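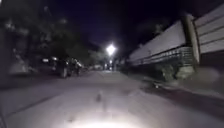
Subject: Re: Leaf and brush pickup, and the drain on the corner
From: Comfort Dramani
To: neighborhood list

Two people wrote to me off the list with the same questions, so I am answering here.

On Friday at 9 a.m. someone wrote:

> Does anyone know if the brush pickup is still free? I have a big pile
> from the maple and my neighbor says there is a limit now. Also, who do
> I call about the drain? Water was up over the curb again and I had to
> walk around it to get to the mailbox. I called the city last year and
> was told it was the county, and the county said it was the city.
> I also want to know if the compost bins are still being sold at a
> discount. My old one split down the side.

Brush pickup is still free up to 12 bundles per house. After that it is $3 a bundle, billed with your water. Bundles have to be tied with string or twine, no wire, and no heavier than 50 pounds. Loose piles are left at the curb with an orange tag. If you get a tag, tie up the pile and call for another pickup. You don't have to wait for the next round.

Leaves are separate. They go in paper bags or in a can with no lid. The hauler is Vornex again this year. They took over from Tiler in June and the route runs in the other direction now, so our end of the neighborhood is early. Have everything out by 6:30 a.m. Last time I put mine out at 7 and they had already gone by.

The drain belongs to the city. I got this in writing from the public works desk. The county only has the culvert under the main road. When you call, ask for storm drains and give them the number painted on the curb, not your address. If you give them your address they open a ticket for sewer backup and a different crew comes out. I made that mistake twice.

They did clean the grate in the spring, but the pipe behind it is partly filled with silt and that needs the vacuum truck. There is one truck for the whole city and we are on the list. More calls do help, because each one is added to the same ticket.

Compost bins are $65 at Perić Garden Supply, down from the regular price, if you bring a water bill with your address on it. One per house. They had the black ones only when I went. The lid on mine is stiff but the bin itself is fine. Zasen has a cheaper one with no discount, and it is smaller than it looks on the box.

Somebody also asked what to do with walnuts. They can go in the leaf bags if you keep the bags light enough to lift. I split mine between several bags.

Trash cans can go out after dark the evening before pickup. The rule about 5 p.m. was dropped.

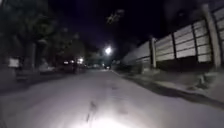

RAIN BARRELS

The city is offering a rebate on rain barrels again. The form is one page and you need the receipt and a photo of the barrel hooked up to a downspout. They set aside $3,000 for the year and it is first come, first served. A barrel with a screen on top is required, for mosquitoes. If you bought one before the program opened, it does not count.

I have extra copies of the form in an envelope on my porch. Please take one and close the storm door behind you, the latch is loose.

Comfort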